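Skorncombe Allotment and Gardens Association
Minutes of the June general meeting, held in the Jellora Room at 7.15 pm 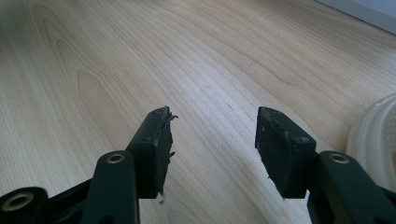
1. Apologies and previous minutes
Apologies were received from plot holders at the Skeverar Lane site. The minutes of the May meeting were approved, subject to one correction: under item 4, "leeks" should read "leaks".

2. Matters arising
The standpipe by the lower gate has been repaired. The noticeboard remains without a lock. The Secretary is to obtain a replacement key or, failing that, a new lock.

3. Water charges
The meeting considered the half-year water bill of £1,051, which was higher than in the same period last year. Intan Yeoh reported that the meter had been read twice and that the readings agreed. It was noted that hoses had been left running overnight on more than one occasion.
Resolved: that hoses may be used for filling butts and tanks only, and that plot holders be reminded of this in writing.
Action: Secretary.

4. Waiting list
There are 71 names on the waiting list. A proposal to divide full plots as they fall vacant was discussed at length. Members from the upper field were concerned that half plots would leave too little room for sheds and compost bays. The proposal was put to the vote and carried, with 22 in favour and 2 against. Existing tenancies are not affected.

5. Boundary hedge
A quotation from Sutanto Grounds for cutting the hedge along the Skeverar Lane side was tabled. Members asked that no cutting take place until nesting has finished. The Chair agreed to confirm dates with the contractor before the quotation is accepted.
Action: Chair.

6. Bonfires
A complaint had been received from a neighbouring household. The existing rule, that fires may be lit only from October to March, was restated.

7. Any other business
It was asked whether the seed order could be brought forward this year. Deferred to the next meeting.
The shared wheelbarrow has been missing from the upper shed since April. Anyone holding it is asked to return it.

The meeting closed at 8.50 pm.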